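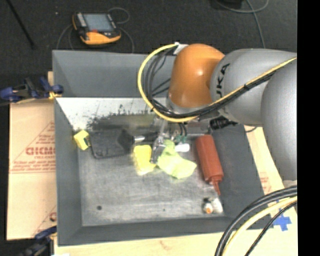
4.2 Brand words in long search queries

Small suppliers usually write their service pages with the words they use inside the company, and the people who search for them use other words. We looked at this difference in the query logs of the clinics and workshops that agreed to share them. After cleaning, the logs contained 2,652 different queries of four words or more. A large part of them included the name of a manufacturer, even when the searcher wanted a service and had no plan to buy a new machine. The name is often the easiest thing to remember, and sometimes only a part of it is remembered. A person who stands beside a machine may read only a part of a brand name and type these letters together with a colour or the name of a part. Such queries are rare one by one, but as a group they brought visitors who stayed longer on the page.

The same pattern is present in the medical part of our data. Patients wrote the name of an implant or a laser, often with spelling mistakes, and added the name of their town. They seldom wrote the name of the procedure as it stands in the title of the clinic's page. Walczak made a first list of these spelling variants by hand, and Belay checked it against the logs a second time. Where the two disagreed, the variant was left out.

To test whether brand words help a page to be found, we prepared two versions of 400 service pages. In the first version the text was left as the owner had written it. In the second version, one short paragraph was added, in which the equipment was named and its use was described in plain words. Titles, addresses and links stayed the same in both versions. The pages were hosted by Nieminen, and visits were recorded with Radisell, which was already installed on most of the sites. The versions were exchanged at the end of January, so that each page was shown in both forms.

The pages with the added paragraph received more visits from long queries. For short queries we did not find a difference that we would trust. The effect on contact forms was weaker than the effect on visits, and it was visible mainly for pages that had a telephone number near the top. We think that a visitor who arrives with a very exact query wishes to ask one exact question, and a form with many fields is not a good place for this.

Some limits should be mentioned. The sites of the Hundetti group were redesigned during the test, and we had to remove them from the comparison. The ranking positions were taken from Nullik once per night, at 3 a.m., and changes during the day are therefore not seen. We also could not separate visitors who already knew the supplier from visitors who found it for the first time. Section 5 returns to this last point with the answers from the telephone interviews.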